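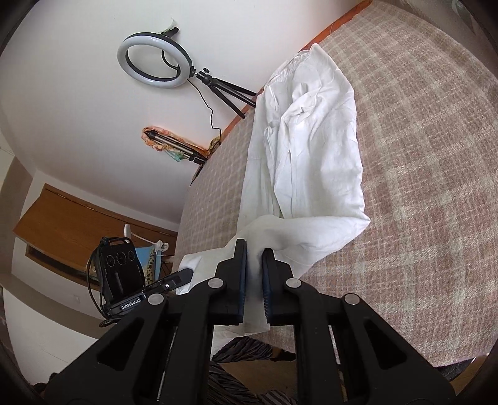

Lorraine Dobson asked after the last newsletter whether anyone still folds shirts by hand on the bed, or if we have all gone over to hangers. Plenty of us still fold, going by the replies, and the long white shirt is the one people have trouble with. It is too long for a drawer when folded the usual way, and the sleeves come out creased.

The method below is the one we used at the Flerinthorpe clothing table in December. It works for tunics too.

Lay the shirt out flat on a made bed. A blanket is better than a slippery quilt cover, as the cloth stays where you put it. Put the collar at the far end and pull the hem toward you. If the bed is narrow the hem will hang over the side, and you can leave it there until the sleeves are done. 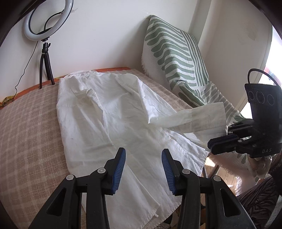 Do one sleeve at a time. Fold the first across the body and smooth it from the shoulder down. Pull the second one straight out to the side before you bring it over, and flatten the cuff with your palm. Most of the creases people complain about start at the elbow, where the sleeve has doubled under itself.

Next bring both sides in toward the middle so the shirt is a long strip about as wide as the collar. Fold it up from the hem in 3. Phyllis Blackburn does hers in 2 and then rolls it, which takes up less room in a suitcase but needs an iron at the other end.

White cotton should be bone dry before it goes in a drawer. Give it 20 minutes over a chair back if you have any doubt about the seams. Roy Fothergill keeps his shirts in the Naylor chest from the Genuvcombe sale and lines the drawers with plain paper, changed once a year. Newspaper will mark white cloth.

We still need long shirts in good condition for the clothing table, any size, washed and with all their buttons. Missing buttons can be matched from the tin if you bring the shirt in early. Please hand them to Natalie Holroyd at the side door before noon, folded or on hangers. We can't take bedding this time.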